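夹爪先学会了，手臂后来才跟上
手持夹爪采集的示教数据，如何在不同机械臂之间迁移

2025年2月7日，星期五

模仿学习的数据从哪里来，过去几年里基本有两种答案。一种是遥操作，操作员通过主手或手柄控制真实机械臂，记录关节角和图像；另一种是直接拍摄人手，再想办法把人手的动作映射到机器人上。前者的数据与部署环境一致，但每小时能得到的有效示教很少，而且占用整台机器。后者便宜，映射误差却很难压下去，尤其是在接触发生前后的几厘米之内。

手持夹爪介于两者之间。操作员握着与机器人末端结构相同的夹爪完成任务，腕部相机记录图像，位姿由视觉惯性里程计或外部标记解算，开合量由指尖位置给出。动作空间从一开始就定义在末端，训练时不需要知道将来由哪一台机械臂执行。

Nodex项目组从去年8月开始验证的，是这条路线中一个比较窄的问题：双手协作任务里，两只夹爪之间的相对位姿误差对策略成功率有多大影响，以及这种影响能否在数据侧消除。

单手任务对绝对位姿不敏感。策略输入的是腕部图像，输出的是相对当前末端坐标系的位移，世界坐标系里几毫米的漂移会被下一帧图像修正。双手任务没有这样宽松。一只手扶住底座，另一只手沿杆件上移，两只夹爪必须保持一个随时间变化的相对关系，而任何一只腕部相机都可能在很长一段时间里看不到另一只夹爪。此时两条轨迹各自漂移，合在一起就成了错误的监督信号。

更麻烦的是纹理。里程计依赖环境中的特征点，腕部相机贴近桌面时，视野里往往只剩一片浅色木纹。木纹方向单一，局部高度重复，特征匹配容易沿纹理方向滑移。项目组把这一类片段称为“低约束段”。

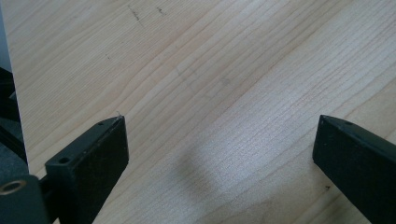
低约束段在接近和离开阶段最集中。这两个阶段夹爪张开，尚未接触物体，指尖距桌面很近，相机几乎垂直俯视。常规做法是把重投影误差超过阈值的片段整段丢弃，问题在于重投影误差在重复纹理上并不可靠：匹配错了一个周期，误差仍然可以很小。丢弃规则因此既会漏掉坏数据，也会误伤好数据，而被误伤的恰好是策略最需要的接近动作。

项目组的处理分为两步。第一步在每只夹爪上方固定一块刚性平板，由头部视角的相机观测，作为低频的绝对约束。第二步不再分别求解两条轨迹，把左右夹爪放进同一个因子图，节点是两只夹爪在各时刻的位姿，边包括各自的惯性预积分、各自的视觉里程计、头部相机对平板的观测，以及一只腕部相机偶然看到另一只夹爪时产生的互观测。

互观测的数量不多，作用却很大。它直接约束相对位姿，不经过头部相机，也就不受头部相机外参误差的影响。头部相机的外参在采集过程中并不固定，操作员转头、低头都会改变它，因此这一项本身也作为变量参与优化。

求解器是项目组自己维护的一个小型库，名为Clultance。它采用滑动窗口，窗口长度为100帧，离线时再做一次全局平滑。在线结果只用于提示操作员轨迹质量，不进入训练集。提示方式很简单，相对位姿协方差超过阈值时发出一声短音，操作员可以选择重做，也可以继续。继续的片段会被打上标记，留给离线阶段判断。

任务的选择

验证任务需要满足几个条件：双手缺一不可，失败能够自动判定，物体表面最好不利于视觉定位。项目组最后选用了带细长立杆的金属件。抛光表面会反射夹爪本身和周围灯光，腕部图像里的高光随视角移动，特征提取器常把高光当作静止角点。立杆细，夹持时横向容差小，相对位姿误差几乎直接体现为夹偏或碰倒。

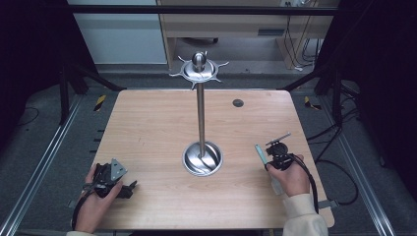

方法与结果

数据集Golestani包含53个任务变体，变体之间的差别在于物体初始位置、朝向以及左右手的分工。每个变体的示教由同一套协议采集：操作员从双手张开的姿态开始，完成后回到张开姿态，中途不更换分工。协议没有规定速度。早期曾尝试用节拍器统一节奏，结果操作员为了赶拍子，在接触前产生不自然的停顿，策略把停顿也学了进去，部署时会在物体前方长时间悬停。取消节拍之后，这一现象基本消失，代价是轨迹长度的方差变大，训练时需要按动作进度重新采样。

策略网络采用扩散式动作头，输入为两路腕部图像和两只夹爪的相对位姿，输出未来一段时间内双手的末端位移和开合量。头部图像不进入策略。这一点在项目组内部有过争论。加入头部图像后，训练环境内的表现略好，但换到另一台机械臂、另一间屋子时下降明显。头部视角包含大量与任务无关的背景，地面、线缆、支架和家具都在其中，网络很容易把背景当作线索。腕部视角也能看到背景，只是随着手的运动不断变化，难以形成稳定的捷径。

对照分为三组，网络结构和训练步数完全相同，差别只在轨迹标签的来源。第一组使用两条独立里程计轨迹；第二组在独立轨迹上加入头部相机的平板观测，逐帧替换；第三组使用Clultance的联合优化结果。部署在Tengate双臂平台上进行，每组执行125次，初始条件事先生成，三组共用。

第一组的失败集中在双手同时接触之后。一侧已经夹稳，另一侧仍按漂移后的相对关系运动，对物体施加侧向力。第二组的情况不同，接触后的失败减少，接近阶段却出现抖动。逐帧替换把平板检测的高频噪声带进了标签，速度曲线在替换点处不连续，扩散模型对此相当敏感。第三组的接近动作平滑，侧向力也最小，剩余失败多数与反光有关：夹爪在杆件前方停住，反复微调，直到超时。

标签质量可以脱离策略单独衡量。项目组在Tengate平台上固定两只夹爪，由机械臂带动它们走已知轨迹，再用同样的流程解算。联合优化后，相对位置误差的中位数为7毫米以下，最大误差出现在双手都贴近桌面、平板又被操作员前臂遮挡的时刻。这种双重缺失目前没有好的办法，因子图里只剩惯性项，时间一长必然发散。现行做法是把连续缺失超过窗口一半的片段剔除。

遮挡与互观测

互观测何时出现，取决于任务和操作员的习惯。有人倾向于让两只夹爪一高一低，低处的一只会频繁进入高处腕部相机的视野；有人习惯左右对称，两台相机几乎始终互不可见。同一任务下，两类操作员的数据在优化后的协方差上差别明显，而在原始里程计指标上看不出来。

据此，协议作了一处修改。进入接触阶段之前，操作员需要让一只夹爪从另一只的视野中经过一次。动作很小，不影响任务节奏，却能在误差累积之前给相对位姿加上一个锚点。

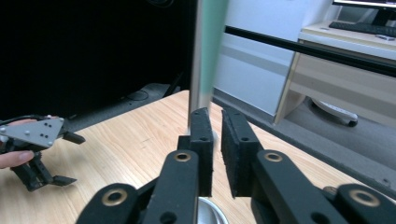 从一只夹爪的腕部相机看，另一只夹爪及其上方的浅灰色平板位于画面左侧。

修改后的协议带来了一个副作用。策略会学到这个经过动作，部署时也照样执行。对成功率没有可测的影响，但增加了执行时间。项目组试过在训练时裁掉这一段，裁剪点前后的位姿不连续又会引入新的问题，目前的版本予以保留。

迁移的边界

末端动作空间的好处是不依赖手臂构型，这句话只在手臂能够到达的范围内成立。人的肘部和肩部冗余很大，示教中许多姿态对应到机械臂上接近奇异位形，或者需要两条手臂交叉。Nodex在采集后增加了一次可达性检查，把轨迹放进目标平台的运动学模型里回放，不可行的片段不参与该平台的训练，但仍保留在Golestani中，供其他构型使用。

速度是另一个边界。人手在空程中的加速度超过多数协作臂的限值。简单地整体放慢会改变接触阶段的动力学，夹持变得迟缓，物体在合拢过程中有更多时间滑动。项目组采用分段缩放，空程按平台限值放慢，接触阶段维持原速。分段依据是开合量的变化，这对刚性物体足够，对柔性物体则不可靠，布料在夹爪合拢之前往往已经发生接触。

指尖差异的影响比预期小。左右夹爪的指尖颜色和表面不必完全一致，只要几何外形与部署端相同，策略对外观变化有一定容忍度。垫面的磨损反而值得注意，磨损后有效开合量发生偏移，图像上看不出变化，标签却已经偏了。现在每次采集开始前做一次闭合标定，记录零点，写入该次数据的头信息。

剩下的工作集中在反光物体上。一个方向是在特征提取阶段剔除随视角移动的高光点，另一个方向是给夹爪增加触觉通道，让最后一段距离不再完全依赖图像。前者已经并入Clultance的开发分支，对里程计有帮助，对策略本身的悬停问题没有作用。后者需要重新设计指尖，现有数据也无法直接沿用。项目组计划先用未改动的指尖补采一批反光物体的示教，与触觉版本使用相同的初始条件，之后再决定Golestani的下一版是否把触觉列为必备字段。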